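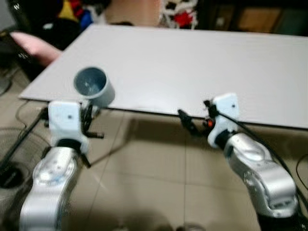
Tradville Preserves Forum
Topic: Labelling of reduced-sugar fruit spreads

Natália Hájek (moderator)
Members are reminded that entries for the December tasting close at 4 p.m. Jars that contain less sugar than the standard recipe should be entered as "spread" and may not be called "jam". Please state the fruit first on the label.

G_Fikre
I must disagree with this ruling. My quince has been entered as jam for years and the judges have never objected. The set is firm and it keeps well.

Ah-rin So
With respect to Mr Fikre, a firm set is a matter of pectin. The class is decided by sugar. I support the moderator.
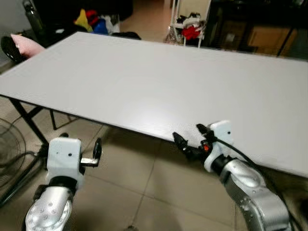 Pale tabletop with a darker near edge.

Bollen_Orchard
Does the rule extend to fruit liqueurs? We intend to send 50 bottles of damson from Joltthorpe.

Natália Hájek (moderator)
It does not. Liqueurs are judged in a separate class and should show their strength on the back label.

G_Fikre
I shall enter the quince as a spread, under protest. I ask that the wording be looked at again before the spring list is printed.

Nana Sulemana
Seconded. "Spread" suggests something for sandwiches.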